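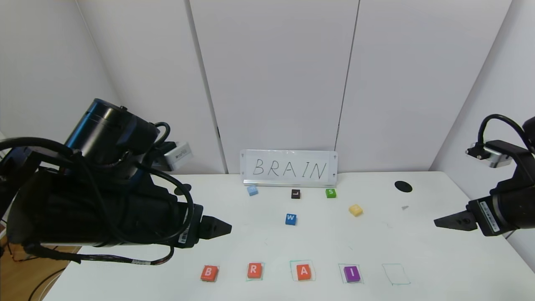 Chapter 7
Two Arms, One Task: Planning a Student Build

The first six chapters dealt with a single arm moving a single part. Most student projects do not stay there for long. Once a second arm is mounted at the same table, both can reach the same point, and the controller must decide which of them has the right to be there. This chapter covers shared workspaces, task order and grip selection, using a spelling task as the running problem.

The task was set by Tyson Ross for the project course at Després. A word is written on a sign at the back of the table. Letter blocks are placed on the surface, including some the word does not need. The arms must read the sign, find the correct blocks and set each one inside its outlined square, in order. A team has 12 minutes per run and 20 runs in the term.

Three terms are used throughout.

Reach zone: the part of the table an arm can work in without changing its base position.

Shared zone: the overlap of two reach zones. Only one gripper may hold a claim on it at a time.

Claim: a short message, sent before motion begins, that reserves the shared zone until it is released.

Section 7.1 shows how to measure a reach zone by hand. Section 7.2 adds claims and works through a deadlock – the case in which each arm waits for the other to move. Section 7.3 treats block pose, since a tilted block needs a wrist rotation before the fingers close. Section 7.4 reprints the run log kept by Brock Beaudoin's team, with its errors left in.

Readers should have completed Exercise 6.9 and should have a working copy of the Tusten simulator. The problems at the end of the chapter assume a gripper speed limit of 400 mm per second.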